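Rental Unit Walk-Through, Building 2, Drondach Court: Checklist With My Notes

By Åsmund Sæther
May 19, 2019

We use cookies to remember your settings. By staying on this page you agree to this. OK / Manage

Did the spring round early. Same list as January, notes added where something changed. If you manage a place like ours, copy it and change what you need. Typing this between calls so excuse the spelling.

ENTRY AND STAIRS

Front door closes and latches by itself: OK. Was slow in January, closer adjusted.
Handrail, both flights: OK on lower. Upper has a loose bracket at the landing. Tightened, screw hole is stripped, needs a longer screw. REDO.
Stair lights: one out, replaced.
Treads, nosing: OK. Tape lifting on the third step up, pressed down for now.
Exit sign lit, battery test: held for the full test. OK.
Stuff left on stairs: stroller, two bikes. Note put under doors. Third note this year.

SMOKE AND CO ALARMS

Press the button on every one. Don't trust the green light.
Hall, ground floor: OK
Hall, upper floor: OK
Laundry room: chirping. New battery, still chirping. Checked the date on the back, past its ten years. Swapped for the spare Uzor unit.
Boiler room CO: OK, reads zero.
Apartments: all tested but one, tenant away. Go back.

EXTINGUISHERS

Ground floor: gauge in green, pin in, tag current.
Upper floor: gauge in green, tag missing. Called Erberg, they will re-tag on their next visit. Serial ends 3501 if anyone asks.
Laundry: bracket too high, has been written up before. Lower it so the handle is at chest hight. OPEN.

ELECTRICAL

Panel door opens all the way, nothing stored in front: FAIL, paint cans. Moved them myself.
Breakers labeled: mostly. The one marked "misc" is the outside lights. Relabeled.
GFCI outlets, test and reset: laundry OK, boiler room OK, outside by the hose bib would not reset. Taped off, electrician called.
Extension cords used as permanent wiring: one, behind the dryers. Gone now.
Cover plates: two cracked, replaced.
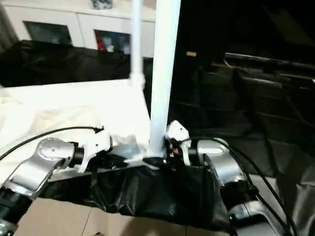
How often should the GFCI outlets be tested?
Once a month, with the button on the outlet itself. Press test, the power should cut, press reset, the power should come back. Anything else, stop using it and get it replaced.

BOILER ROOM

Relief valve: dry, pipe runs down to the floor like it should.
Pressure: normal at time of check.
Floor drain: slow. Poured a bucket, took a while. Snake it before winter.
Combustion air vent: clear. Was half blocked with lint in January.
Door self-closes: OK
Gas meter reading: 937. Write it on the card, I keep forgeting.

LAUNDRY

Dryer ducts: rigid metal, both machines. Good. Lint behind the left one, vacuumed.
Washer hoses: left one bulging near the valve. Replaced with braided. Did the other one too while I was down there.
Floor: OK, mat curling at one corner. Trip hazard, threw it out.

OUTSIDE

Walkway: slab by the mailboxes lifted. Painted the edge yellow, Hendatau quoted $3000 to grind and repour the whole run. Seems steep. Getting another price.
Gutters: clear front, not back. Ladder was in use.
Dumpster lid: one hinge gone. Hauler notified.
Lights on timer: still on winter hours. Reset.

STILL OPEN

Upper handrail screw
Laundry extinguisher bracket
Outside GFCI
One apartment alarm
Boiler room drain
Back gutters
Walkway slab, second quote

Next full round in January. Alarms and GFCIs monthly as usual.

Get the next checklist by email. Enter your address to subscribe.

COMMENTS (4)

mrs_k_upstairs: The bikes are not ours, just so you know. Stroller is, sorry, it's moved.

dale77: For the stripped handrail hole, glue in a piece of dowel, let it dry and drill a new pilot. Longer screw only helps if there's wood back there to bite into.

Åsmund Sæther: Good tip, have dowel, will try it.

petra.lindow: Do you write down the date when you swap an alarm? I put it on the side in marker so I can read it without taking it off the ceiling. Saves me the ladder. Also $3000 for that walkway is a lot unless they're hauling the old slab away too, ask them.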